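Sustside Walking and Sleep Survey: Data Card

Version 2, released 28 February 2024
Prepared by the Erdem Data Office
Contact for questions: Hafiz Pattinasarany, data steward

Summary

The Sustside Walking and Sleep Survey is a set of self-reported health records from adults aged 50 and over. It was assembled to study whether regular outdoor walking is linked to sleep quality, daytime tiredness and low mood. The release holds baseline answers from 2,223 participants and follow-up answers from 1,629 of them. All records have been stripped of names, addresses and dates of birth.

The survey is observational. Participants were not assigned to walk more or less, and the data cannot show by themselves that walking changes sleep. Users are asked to state this limit in any report based on the files.

Contents of the release

baseline.csv: one row per participant, all 2,223 records
followup.csv: one row per participant who returned the second questionnaire
diary.csv: daily walking and sleep entries, one row per participant per day
codebook.txt: variable names, answer codes and missing-value codes
changes.txt: corrections made after version 1

Files are comma-separated, encoded in UTF-8, with variable names in the first row. The field pid links the three tables. It was generated for this release and does not match the identifier used in version 1.

How the data were collected

Invitations were mailed to adults registered with clinics in the Sustside district. Those who agreed completed a baseline questionnaire on paper or online. It covered general health, current medicines, usual bedtime, time taken to fall asleep, night waking, smoking, alcohol use and household makeup. Participants then kept a daily diary for 90 days, recording minutes walked outdoors, hours slept and a sleep rating from one to five.

A second questionnaire was sent at the end of the diary period. It repeated the sleep and mood items in the same order and added a short section on the walking environment, including sidewalks, lighting, traffic and places to rest. 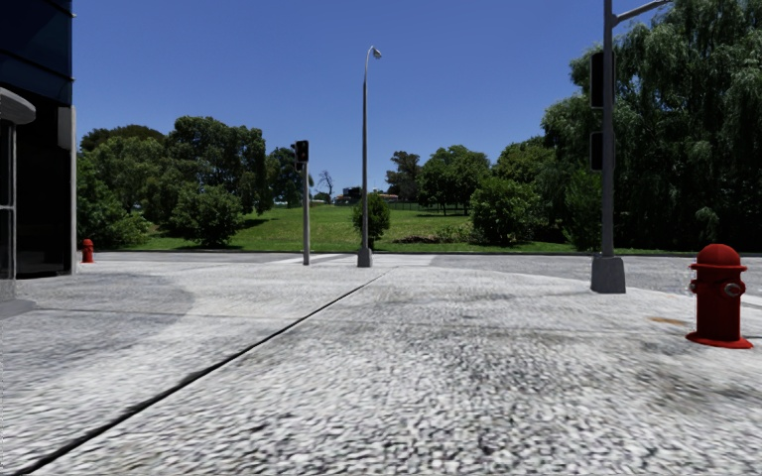 Figure 1. Rendered view of a paved area beside a road.

Answers on the walking environment are stored as five-point ratings under the prefix env_. They reflect each participant's opinion of the streets near home and have not been checked against any map or street inventory. Two participants living on the same block may give very different ratings, and no attempt was made to reconcile them.

Paper forms were entered by Broltier under contract. Each form was keyed twice by different staff, and mismatches were settled by returning to the original page. Online forms were collected through Fekov and imported without manual entry. The field mode records which route was used.

Main variables

walk_min: minutes walked outdoors on the diary day, whole numbers
sleep_hr: hours slept the previous night, to the nearest half hour
sleep_rate: sleep rating, where 1 is very poor and 5 is very good
tired_b, tired_f: daytime tiredness at baseline and follow-up
mood_b, mood_f: low mood score at baseline and follow-up, with higher values meaning lower mood
meds_sleep: any use of sleep medicine at baseline, yes or no

A blank diary entry is coded -9. A value of zero in walk_min means that the participant reported no outdoor walking that day. The two codes must not be combined.

Known limitations

Participants who left the study before follow-up were older at baseline and reported poorer sleep than those who stayed. Analyses restricted to complete records are therefore likely to describe a healthier group than the one first enrolled.

Minutes walked are estimates made by the participants. Many entries fall on multiples of ten. Sleep hours were also self-reported, and no wrist monitors or clinic recordings were used.

Diaries began in September. The release contains no spring or summer entries, and seasonal comparisons are not supported.

Corrections since version 1

Duplicate diary rows have been removed. The direction of mood_f, which was reversed in the earlier file, now matches mood_b. Users who analyzed mood_f in version 1 should rerun their work.

Access and conditions of use

The files are available for noncommercial health research. Applicants must submit a short statement of purpose and agree not to attempt to identify any participant. Tables with cells smaller than five may not be published. The files may not be passed to third parties, including co-authors at other institutions, who must apply separately.

Free-text comments are held by the Erdem Data Office and are not part of this release. Errors found in the files should be reported to the data steward with the file name, the variable and the affected pid values.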